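Teleoperation turned out to be a real pleasure in Movgate. The operator steers the gripper with a hand controller and sees only the simulated wrist view, so every demonstration holds just what the policy will later see. We recorded 1,000 demonstrations and kept 954 of them.
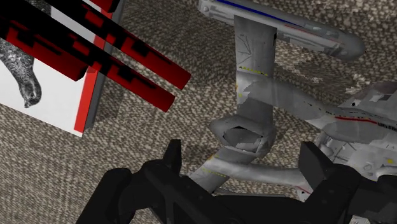

Figure 6. Wrist view in Movgate, with the starship model between the fingers and the box and red-and-black bars to the left.

4.2 Odd shapes

Thin pylons and long tubes are where remote control shines. Operators tried several approach angles before closing — and those small corrections are exactly what we want Komo to learn! Scripted grasps from Koller contain none of them. We therefore kept all 13 objects in the training set, the starship included.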